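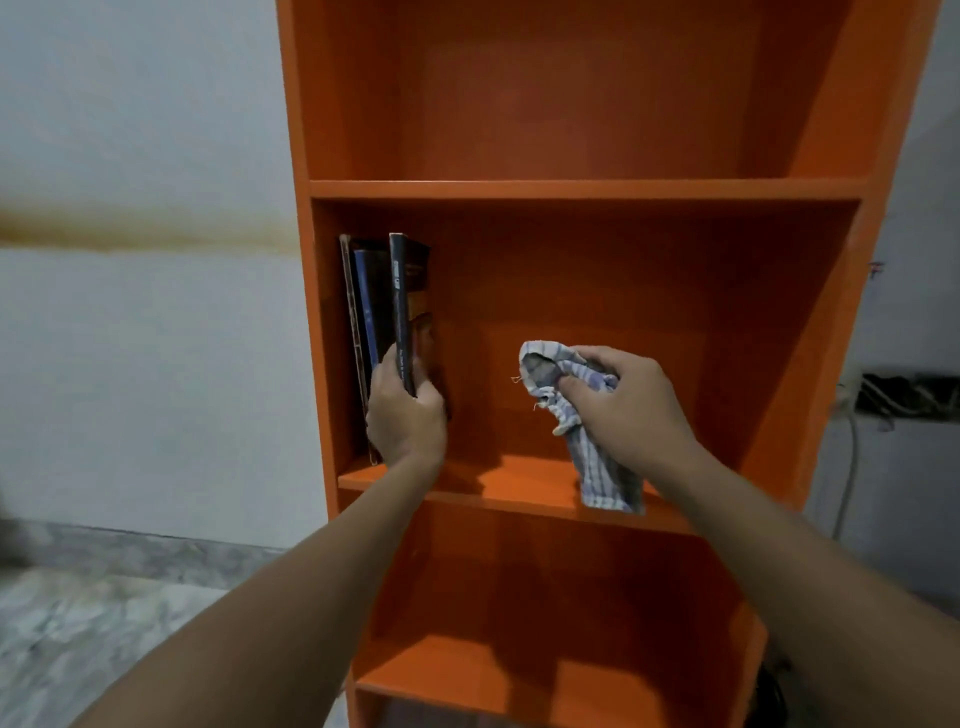 Ionescu Reading Room Cleans Its Orange Shelves Ahead of Reopening

Last updated: May 22, 2020

The Ionescu Reading Room in Helemura has started a full cleaning of its wooden bookshelves, the first since the shelves were given their present orange finish. The work covers 400 compartments in the main room and the side passage. Most of the stock has been moved to tables and crates, and the shelves are being wiped by hand with cotton cloths.

The room closed in December for replacement of the ceiling panels. The panels were cut on site, and fine dust got behind the plastic sheeting that had been hung over the shelving. A check of the side passage found dust along the backs of the compartments and in the corners where the back panel meets the sides. Sweeping the front of the boards did not reach it.

The glossy surface makes the job easier in one respect and slower in another. Dust does not catch in the grain as it would on bare wood, but smears are plain to see on a shiny orange panel, above all where the light from the windows falls on it. The reading room tried paper towels first and dropped them after one bay. They left lint on the boards. Worn cotton, cut from old shirts and sheets, left less behind and could be washed and used again.

Method

Each unit is cleaned from the top down. The upper compartment is emptied and wiped first, then the one under it, so that anything knocked loose falls onto a board that has yet to be done. Within a compartment the order is back panel, sides, floor, and last the front edge of the board.

The cloth is dampened with plain water and wrung out until it no longer drips. A second, dry cloth follows. Spray bottles are not used inside the units, and no polish or wax is applied. The firm that supplied the finish, Baravus, advised the reading room against solvents and abrasive pads, and the room has followed that advice. Stubborn marks, mainly tape residue from old subject labels, get a drop of mild dish soap on the corner of the cloth and are then wiped again with water.

Not every compartment is cleared. Where only a few books are left, they may stay upright against one side panel and be held in place with one hand while the other hand wipes the back. The books are then moved across and the remaining part is done. Thin volumes are the ones most likely to slide, and a paperback between two smooth covers will tip forward if the hand comes away. Full compartments are always emptied. Pushing a tight row of books back and forth wears the lower edges and drags grit along the board.

Books go back after the board has stood open for at least an hour. The reading room has 1000 volumes on open shelves, and each is brushed along the top edge with a soft brush before it is returned. Books with loose spines or torn covers are set aside on a separate table for repair. There were more of these than the room had planned for, mostly older paperbacks from the travel and natural history sections, and the repair table has been extended into the hallway.

Condition of the shelves

The units are sound overall. Work so far has turned up chips along the front edges of the lower boards, where bags and shoes strike them, and pale rings on two boards that had been used for potted plants. The chips will be touched up with the remainder of the original orange. The rings will stay. Sanding them out would mean refinishing the whole board, and the new color would not match the panels on either side, which have darkened slightly over the years.

Twelve-inch spacing between boards has been kept in the main room. In the side passage, one board in each unit will be moved up a notch to make space for atlases, which have been lying flat on top of the units until now. That change needs new pegs. An order has been placed with a hardware supplier in Ruvo.

Schedule

Cleaning of the side passage is complete, a total of 200 compartments. The main room makes up the other half and is being done in sections, beginning with the wall opposite the entrance. The reading room expects to work on 12 compartments in a session, with two sessions on each open working day. The figure allows for brushing and sorting the books as well as wiping the shelves.

Borrowed books can still be returned through the slot at the front door. They will be held in crates until their section is ready. Reserved titles can be collected at the side entrance, but books now stored in the hallway cannot be picked out on request — the crates are stacked in shelf order and will not be opened before they are unpacked for good.

The catalog will show books as "in storage" until they are back in place. Location codes for the side passage will change when the boards are moved. Codes for the main room stay the same.

The reading room is also accepting clean cotton cloth, washed and without buttons or zippers. Towels and fleece are not needed. Cloth may be left in the box next to the return slot.

Shared 12 times
Comments (5)

passage_reader
Good to hear about the atlases. The big ones on top of the units were hard to get down without a stool, and the stool was usually in use somewhere else. Will the map index be moved with them?

Ionescu Reading Room
Reply to passage_reader: The map index goes on the board directly below the atlases.

oldgrain
Plain water is fine if the cloth is wrung out hard. I have painted shelves at home and the place where it goes wrong is the joint at the back. Water sits in there and lifts the paint a year later. I would run a dry cloth into the corner with a butter knife behind it, blunt side in.

helemura_north
I have two books due and one of them has a loose spine, it was like that when I took it out. Should I put it through the slot or hand it in at the side entrance? I don't want it to drop on the floor and lose the cover completely.

Ionescu Reading Room
Reply to helemura_north: Please bring it to the side entrance. It will go straight to the repair table.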